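2.3 Planning the purchase

Complete this section before you order a Trenar arm or hand. Allow two weeks for quotes.

1. Measure the table. The Trenar bench arm needs a clear top at least 128 cm wide.

2. Decide how many arms you need. Most tabletop work can be planned with one. A second arm means a second controller and a second power outlet.

3. Price the hand separately. It is not included with the arm. Enter it on its own line of the budget sheet.

4. Set aside some $600 for cables, mounting bolts and freight. Freight to Drindora is quoted by Ehlers on request.

5. Build your layout in the Visley simulator and save a view of it with the quote request. Use the objects you expect to handle, at their real sizes.

NOTE: The simulator licence covers 4 users. Extra users are charged yearly, in February.

CAUTION: Do not order the mounting plate until the layout is final. Cut plates cannot be returned.

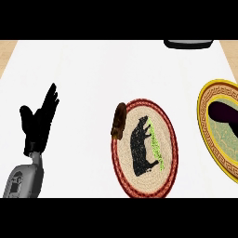
Figure 2-4. Simulated layout with one arm, a placemat and a plate.

6. Check the distance from the hand to each object against the reach table in 2.4. If an object is out of reach, move the base in the simulator and save the view again.

7. Send the budget sheet and the saved view to Karla Montes, Orders.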